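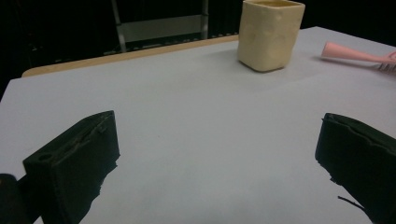

Melati Lumbantobing wrote:

Hello all, I hope this is the right place for a cup question, as the last few weeks have been nearly all teapots. I have been looking at square cups. My sister has a pair and they sit so tidily on her shelf that I came home and felt quite cross with my own cupboard, where the round mugs roll their handles into each other and I can never get the back one out without moving the front three. The shelf I want to use is 880 mm wide, over the worktop, open at the front, so whatever goes there will be looked at every day.

But I have never lived with a square cup and I have worries. Do you drink from the corner or from the flat side? Does the tea gather in the corners and stain? Can you get a sponge in properly? My husband says they will chip at the corners in a week, but he says that about everything. Also I should like cream and not white, and our table has a pale top, a sort of light grey, so would a cream cup look grubby on it? I keep imagining it looking like an old tooth.

Norum do a set of 6 which I can just about talk myself into. I would be glad of any thoughts before I spend the money.

Thank you, and thank you also to whoever posted the lemon and vinegar advice in October. My kettle is a new creature.
Melati

Dear Melati, and everyone,

What a lovely question, and please never worry about whether cups belong on here. I joined this list over a butter dish, so I am in no position to be strict, and I for one could do with a rest from teapots (sorry, teapot people, I did read all of it, even the long one about spouts).

I have lived with square cups for a good few years now, and I have a cream one sitting towards the back of the table as I begin this, on a pale top very like the one you describe, so I feel unusually well placed to be of use. Let me take the colour first, as I think it's the thing you are really fretting about.

Cream on pale grey is fine. I would go further and say I like it. A bright white cup on a light grey table can make the table look tired, as if it had been meant to be white and had given up. Cream is plainly a different colour and doesn't compete. What does matter is the light. Under a cool bulb my table top goes faintly blue, and the cup looks warmer beside it by contrast, which is pleasant at breakfast. Under the yellow lamp we have on in the evenings the two come closer together and everything goes a bit porridge. If your kitchen has yellowish lighting, borrow one of your sister's cups (whatever colour they are, or failing that any cream thing, even a jug) and stand it on your table after dark. You will know in half a minute whether you can bear it.

It helps too to have some wood somewhere near. We have a strip of light wood showing along the back, behind the pale surface, and I think that does a lot of the work. It's a sort of biscuit colour and it makes the cream look chosen. If your table is grey to the very edge you could get the same thing from a small board or a wooden spoon rest, or a tray. I had a tray from Mandagi which I was very fond of until it warped, and that was my own fault for leaving it leaning behind the tap all one winter.

Now, drinking. Corner or flat? People have strong feelings about this and I have had guests stop mid-sentence to try both. I drink from just beside the corner, slightly to the left of it, and I couldn't tell you when I settled on that. The true corner pours rather fast and narrow, like a jug, and if the tea is hot it surprises you. The flat side is worse to my mind: the tea comes forward in a wide sheet and gets you at both ends of the mouth. Children all go for the flat side and all wear it down their jumpers. A cup whose corners are well rounded is far easier in every way, so look at that before you look at anything else. If the corners on the Norum ones are sharp, I would think again, however nice the colour.

Staining, yes, a little. It does sit in the bottom corners, where the walls meet the base, and if you take your tea as I do (strong, and forgotten, and then drunk anyway) you will see a brown line there by the end of the week. A round sponge won't reach. I use a bottle brush with the end bent over, and once a month I put a spoonful of bicarbonate in the bottom of each, add just enough warm water to make a paste, leave it while I do something else, and go round the corners with a finger in a cloth. Your kettle lemon would very likely do it as well, though please don't use both together unless you enjoy a fizz and no cleaning. In the dishwasher they need to be tipped properly, corner downwards, otherwise they come out with a small pool in them that you discover when you put them away, generally on your sleeve.

As for your husband and the chips, he is a bit right, and you may tell him so or not as you see fit. I have chipped 2, both on the tap, both while talking. The corner sticks out further than you remember, that's all it is. After the second I bought one of those soft mats for the sink and I turn the tap to one side before I wash up, and there hasn't been one since.

Your shelf. Do measure the cups across the handle, and measure the shelf between the brackets, not end to end. I didn't, and was left with a row that nearly fitted, which is a very irritating thing to look at over a worktop. Square cups without handles go side by side beautifully. With handles you lose most of the neatness, unless you turn them all to the front, and then they catch your cardigan. On a shelf of 880 mm you should have room for your 6 in one line and probably something at the end, a plant or the tea caddy. Leave a finger's width between each of them. They look better than when they are pushed up tight, and you can lift one out from the middle without hearing that nasty scrape. I wouldn't stack them unless the makers say you may. Square things stack very handsomely and then jam, and then you are standing there at seven in the morning with hot water running over one and ice in the other.

Do ask how much they hold, too. I once ordered what I took to be a set of mugs and they held 289 ml right up to the brim, so by the time you have left a sensible gap at the top you are down to a rather mean cup of tea. They were perfectly good for coffee, and one of them holds my pencils. A square cup looks bigger than it is, I find, or at least I am always fooled. If you can get to a shop, take a measuring jug's worth of courage and ask to fill one. The people at Watgate let me do it at their little sink in the back and were very nice about it, though I think they had a laugh afterwards.

One small thing about pale tables, while I'm here. A square base leaves a square ring, if you see what I mean, and it somehow looks much more like a mark than a round one does. On a matt top you want to wipe it while it's fresh. I keep a damp cloth on the go at breakfast, and for anything that has dried on I use a drop of washing-up liquid and patience. I tried the Plodar paste on a bit of an old shelf first, thank goodness, and it left a shiny patch, so I have kept it for the oven door. Coasters would of course settle the whole matter, but round coasters under square cups bother me more than they should and I have yet to find square ones I like. If anybody has, I should be very glad to hear where.

So on the whole I say buy them, Melati, if the corners are soft and they hold enough. If you are nervous of the whole 6, see whether Norum will sell you one on its own, and use it every day for a fortnight in place of your favourite mug. You'll soon find out which side of it you reach for – and do write and tell us, as I have been wondering for years whether it is only me who goes left of the corner.

With very warm wishes, and now I am going to put the kettle on,
Your butter dish correspondent

PS. To the person who asked about the knitted egg cosies, I haven't forgotten. The pattern is in the blue folder and the blue folder is upstairs.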